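Clearing the big table today. It came with us from the old flat in Zamport and it has been a dumping ground since January.

Everything off first, then sorted into keep, mend and bin. The mend pile is the biggest — it usually is.

Wiped the top down with washing-up liquid and warm water. No polish, it only goes smeary.
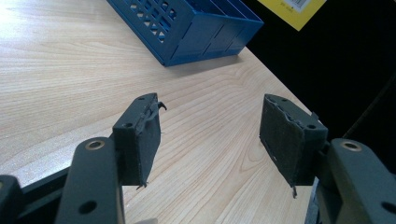

Next job is the drawer underneath. I've got more than 200 screws in there and no idea what half of them belong to.

Tried to look up the table on the Kiani site to get a spare drawer runner. The page is a 404 now, so I've emailed Zemdale to see if they stock one that fits.

If they don't, I'll cut one down from a longer length. The gap is 300 mm — I measured it twice.

Will post again when the drawer is back in.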